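Report on the Visit to the Stisuna Garment Care Center

The members' study visit for October was hosted by Stisuna at its garment care center on the Galli estate. The group met in the front lobby at 9:30 a.m. and was divided into two parties, one starting with intake and the other with finishing. This report follows the route taken by the second party.

Stisuna receives used and returned clothing from retailers and from the Flerora uniform exchange. Each piece is checked, washed, mended where necessary and folded before it is placed in stock. The center handled 866 pieces on the day before our visit, of which 569 went directly to shelving and the remainder to mending or recycling. Our hosts noted that fall is the busier half of the year, when sweatshirts and heavier pants replace summer items.

The finishing hall occupies the rear of the building. Pressing is done along the north wall, and the noise there made conversation difficult, so questions were held until the party had moved on to the folding area. 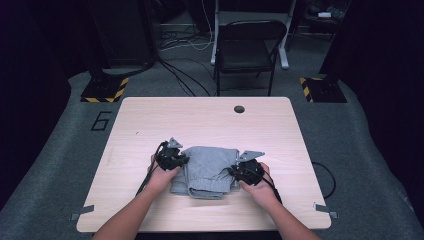 Folding is taught at Stisuna by garment type, and new employees spend their first 12 shifts on knitwear and soft pants before moving to shirts. Members had expected shirts to be the harder subject and were interested to hear that soft fabrics cause more returns to the table. The folding tables have a light wood-grain top with rounded corners, against which a heather-gray garment such as the one being folded at position 6 is easy to see. The number is marked on the carpet in black tape. Ribbed cuffs are a known difficulty: they tend to curl, and the layers of a soft garment may overlap unevenly until the stack has been squared. The house standard calls for a rectangle that fits the shelf divider, with the cuff turned inward.

Several members asked whether a folding board would give a more regular result. The center tried boards supplied by Bevaveo last year and kept them for dress shirts only — on thicker items they left a ridge along the fold.

The visit continued to the stock room, where shelving is arranged by size first and color second. Labels are printed at the door and attached to the shelf edge, never to the garment. The party also viewed the mending room, although work there had stopped for the morning break.

A short discussion was held over coffee at 11:45 a.m. Members requested a copy of the folding guide, and Stisuna has agreed to provide the current edition for the association's library. Those wishing to join the spring visit to the Flerora depot should notify the office in writing. Places are limited, and closed shoes are required.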